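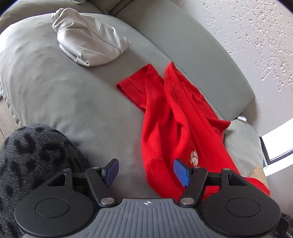
Garment task, sofa setting: red garment and off-white bundle on the seat, gripper open.

Ticket: episodes rejected at import, hand-held gripper
Project: Lovia household collection
Raised by: Grumitlow site
Status: resolved, monitoring until the end of July

Issue
Of 600 garment episodes submitted, 400 were accepted. The remainder were returned by the Arkero import check with the message "finger width missing at start".

Findings
The operators had begun recording before the fingers were fully open. The width reading is set to zero at the first full opening, and any movement before that point is discarded. Battery level and storage were examined and found to be in order.

Action taken
1. Operators are to open the fingers fully and hold them still for 3 seconds before approaching the cloth.
2. The import check has been amended to report the fault at the end of each episode - previously it was reported only after upload.
3. Returned episodes are to be recorded again. They should not be repaired by hand.

Update, 14:20
A trial batch of 7 episodes was recorded under the revised procedure and passed. Mazurek has asked that the returned files be kept until the new set is complete.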